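Resources > Shared Kitchens > Opening and Closing Checklist with Comments

Breltent House Shared Kitchen – Safety Walk-Through, Checked Copy

Filled in by Adom Abubakari. Next walk-through due in September.

Hello again to all our bakers, soup makers and Heinonen supper club regulars. I have gone through the kitchen with the usual sheet, and as usual I have written far more in the comments than the little boxes were meant to hold. Please read your own section at least, and if you have a few minutes and a cup of tea, read the others too, as most of us end up using every corner of the place sooner or later.

1. DOORS AND WAYS OUT

Back door opens fully from the inside – OK
Hallway clear – NEEDS ATTENTION
Exit sign lit – OK

Comment: The back door is so much better now that the bottom edge has been planed down, and I can open it with one hand while holding a tray in the other. The hallway is my one grumble. There were folded crates leaning on the wall again, and although they are light and easy to step around in daylight, I would not want to meet them in the dark with smoke about. They belong on the shelf under the stairs. I moved them there myself and it took no time at all.

2. FIRE SAFETY

Extinguisher on its hook, gauge in the green – OK
Fire blanket within reach of the stove – OK
Smoke alarm test button – OK
Hood filters clean – NEEDS ATTENTION

Comment: I pressed the alarm button at 4 in the afternoon and gave the poor Gustimero cheese tasting next door quite a fright, for which I am truly sorry. I will knock first next time. The hood filters have a sticky film along the lower edge. They go in the dishwasher on the hot cycle, standing up, and they have to be fully dry before they go back. If you fry on your shift, please look up at them before you leave.

3. COUNTERS AND PREP SPACE

Surfaces wiped and free of cracks – OK
Boards sorted by color – OK
Raw and ready-to-eat foods kept apart – OK
Knives back on the rack – OK

Comment: I was very pleased with this section. The boards were in their slots, the red one for raw meat at the bottom where drips can't reach the others, and somebody had even scrubbed the groove that goes around the edge. Thank you, whoever you are! 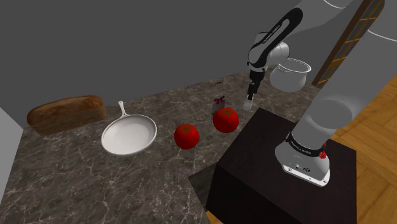
One small request about handles, while I am on the subject of prep space. When you set a pan down, whether on the counter or on the stove, turn the handle toward the back so that a sleeve or an apron string can't catch it. My grandmother taught me this when I was barely tall enough to see over the table, and I still do it without thinking. It matters even more on busy evenings when two groups share the room and people are squeezing past each other with hot trays.

4. FRIDGE AND FREEZER

Fridge at 40 F or below – OK
Freezer at 0 F or below – OK
Door seals clean and closing well – OK
All food labeled and dated – NEEDS ATTENTION

Comment: Both temperatures were fine, and the new seal on the Drondon fridge has stopped that puddle we used to get. Labels are another story. I found a tub of what I believe was lentil stew with a name on it but no date, and I had to throw it out, which hurt me, as it smelled lovely. The tape and marker are in drawer 2. Write the date you made it and the date it should be gone.

5. HANDWASHING AND FIRST AID

Hot water at the hand sink – OK
Soap and paper towels stocked – OK
First aid box complete – NEEDS ATTENTION

Comment: We are low on the blue bandages, and the burn gel is past its date. I have put both on the shopping list. If you take the last of anything from the box, please write it on the card taped inside the lid – even if it was only a tiny cut and you feel silly about it.

STILL TO DO

Crates: all groups, every shift
Hood filters: whoever fries next
Food labels: everyone
Bandages and burn gel: Adom

I will come back and look at the open items once the shopping has arrived. If something breaks before then, leave me a note on the board by the coats.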